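校园旧书流通状况调查与改进建议
课程实践报告（社会调查方向）

一、选题缘由

每年毕业季前后，宿舍楼下都会堆出成箱的教材，其中不少只翻过前几章。到了新学期，低年级学生又要按原价把同样的书再买一遍。我们小组四个人里有三个买过二手教材，买的经过都不太顺利：一个买到了旧版，一个付了钱之后等了两周才拿到书，还有一个拿到的书缺了后面的习题答案。于是在确定选题时，我们没怎么争论就选了这个方向。

本报告要回答的问题有三个：学生手里的旧书最后去了哪里；现有的几种流通渠道各自卡在什么地方；在不增加学校开支的前提下，能做哪些改动。

报告中的“旧书”指学生个人持有的教材、教辅和课外读物，不包括图书馆下架图书。复印讲义和打印的课件也不在统计范围内，虽然有受访者表示这类材料比教材更难找。

二、调查方法

调查从二月开学后开始，分问卷和访谈两部分。

问卷共收回有效答卷162份，发放地点为两个食堂的出口和教学楼一层的自习区。没有采用网络问卷，原因是上一届同学做类似题目时用过网络问卷，重复填写的情况比较多，后期清理花了很长时间。纸质问卷的缺点是录入慢，我们轮流录入，录完后由另一个人抽查。抽查中发现第七题（“你最近一次处理旧书的方式”）有人多选，这部分答卷按第一个勾选项计入。

访谈对象有学生，也有校外人员。校外的两位是：布达书店（Buda）的店主Pieter Brouwer，书店在南门外，收旧书也卖旧书；以及在Lachance社区阅览室负责捐书登记的Damián Rosales。两位都同意在报告中使用姓名。学生受访者按年级和专业编号。

需要说明的是，样本中文科专业偏多，理工科和医学类偏少。医学类教材单价高、更新也快，流通情况可能与其他专业不同，这一点在结论部分没有单独展开。

三、旧书的去向

从问卷看，最常见的处理方式是“一直放着”。选这一项的人明显多于选“卖掉”的人。追问原因时，出现最多的回答是“不知道卖给谁”和“卖不了几个钱，懒得弄”。也有同学说以后考研可能用得上，不过在大四受访者里，真正重新翻过这些书的很少。

排在后面的是送给学弟学妹。这种方式基本靠熟人关系，同一个社团、同一个导师组或者老乡之间比较多见。没有这类关系的新生拿不到书。受访学生W-3说，她大一时整学期都不知道高年级有人在送书，等知道时已经换了课程。

当废纸卖掉的也占一部分，集中在毕业前最后几天。楼下收废纸的按重量算，一箱教材换来的钱只够吃一顿饭。有两位受访者提到，他们把几乎全新的专业书也一起卖了，当时急着退宿舍，没有时间挑。

四、现有渠道的问题

（一）年级群和二手群

二手群是学生最熟悉的渠道。我们加入了其中人数较多的一个，群里有成员2,000人，我们翻看了开学前后的消息记录。问题主要是信息留不住。一条卖书的消息发出来，很快就被拼车、转让饭卡和求代取快递的消息顶上去。求书的人往往要等书主碰巧在线才能得到回复。

另外，多数卖书消息只有一张封面照片，没有写版次。而版次恰恰是买书的人最在意的，老师布置习题时用的页码和题号经常随版次变化。

（二）布达书店

Brouwer先生的书店开在南门外的巷子里，店面不大，教材占了靠里的一面墙。他收书的标准很具体：封底完好，版次不早于前一版，书内笔迹可以有，但习题部分写满的不收。他告诉我们，笔记多的书反而好卖，尤其是高等数学和民法，有学生专门来问有没有“写过的”。

店里现有教材104种，绝大部分是公共课用书。专业课用书他很少收，理由是一本书一年只有一个班的人需要，放不起。他还提到，学生集中在毕业前来卖书，集中在开学后来买书，中间隔着一个暑假，库房潮湿，书容易起霉点。我们问他是否愿意在校内设点，他说以前和学校谈过一次，因为场地的事没有谈成，现在店里就他一个人，也走不开。

（三）Lachance社区阅览室

阅览室离学校两站路，接收捐赠图书。Rosales先生负责登记，登记簿是手写的，按收书先后排列。教材在这里不太受欢迎，来看书的多是老人和小学生，课外读物流转得比较好。他希望学生捐书之前先打个电话，说明是什么书，有时候一大箱送来，能上架的只有几本，其余的还得他想办法处理。

他也提到一个我们没有想到的情况：附近有几位自学考试的考生会来找大学教材，主要是会计和法律类，找不到就走了。也就是说教材并不是完全没有校外需求，只是双方碰不上。

五、改进方案

根据上面的情况，小组提出一个换书方案，暂定名为“Sutau换书架”，名字取自我们上学期课程小组的代号。方案分三部分。

第一，信息登记。用一张共享表格代替群消息，填写书名、版次、课程名称、授课教师和新旧程度。授课教师一栏是访谈之后加上的，同一门课不同教师指定的教材常常不一样。表格按课程名称排序，书出手后由书主自己划掉。超过一学期没有更新的条目移到另一页，避免买书的人反复询问已经没有的书。

第二，定点交换。在教学楼一层放一个书架，书主可以把书放在架上，夹一张写有价格和联系方式的纸条。我们在小组内部对书架的管理方式有过分歧。一种意见是完全自助，放一本取一本；另一种意见是每天安排一小段值班时间。最后采用后一种，时间定在中午十二点半到一点半，正好在两节课之间。

第三，暑期存放。毕业生的书在七月离手，新生九月才到校，中间需要地方放。我们联系了校外的Parulico自助仓，对方答复可以按学期出租小间，租金不算低，用卖书所得难以覆盖。另一个办法是向学院借用空置的教具柜，目前学院办公室的回复是可以考虑，需要书面申请。

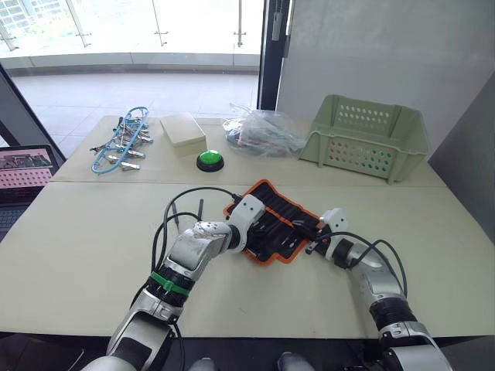
费用方面，如果不租仓库，支出只有书架和印刷两项。书架可以从后勤处的旧家具里领，只需要自己搬运。印刷部分包括登记说明和书内夹条，夹条我们计划印3,000张，按学校打印店的黑白价格计算，由小组成员平摊可以承受。如果租用仓库，整个方案就要依靠收取手续费才能维持，而问卷中愿意支付手续费的人不多，所以不建议在第一年采用。

六、试行情况

方案的登记部分已在本学院试行。表格发出后的头几天填写的人很少，后来我们请各班学习委员转发了一遍，条目才多起来。填写质量不太一致，有人把版次写成出版年份，有人在新旧程度一栏写“还行”。之后我们把这一栏改成了三个选项：无笔迹、少量笔迹、笔迹较多。

书架还没有放出去。教学楼一层的位置需要物业同意，物业提出不能挡住消防栓，也不能靠近饮水机，可选的位置只剩下楼梯转角处。转角处光线较暗，书脊上的字不容易看清，我们打算把纸条加长，让书名露在外面。

试行期间收到的意见里，提得最多的是希望加上“求书”一页。这个改动不难，已经加上。也有同学建议做成小程序，小组里没有人会写，暂时没有考虑。

七、结论与不足

学生手中的旧书数量不少，也有人需要，主要的障碍在于信息零散和时间错开。二手群的消息留不住，校外书店偏重公共课，社区阅览室的读者和教材不对口。共享表格能解决一部分信息问题，时间错开的问题要看教具柜能否借到。

本次调查的不足有以下几点。样本专业分布不均，前面已经提到。问卷没有询问学生每学期在教材上的花费，后来写费用部分时才发现缺这项数据。对任课教师的访谈没有做，教师指定教材的习惯对流通影响很大，应当补上。试行时间也偏短，没有经历完整的毕业季和开学季，表格在书量大的时候是否还好用，现在没有依据可以判断。

下学期如果有同学愿意接手，原始问卷、录入表和访谈记录都存放在学院资料室，登记表的管理权限可以直接移交。

八、分工

问卷设计与发放由全组共同完成。书店访谈和阅览室访谈各由两人前往，录音由前往者自行整理。数据录入轮流进行。第一至第三部分由组长执笔，第四、第五部分由两名组员合写，第六部分及以后由另一名组员执笔，最后统一修改格式。

附录一为问卷原文，附录二为登记表字段说明，附录三为访谈提纲。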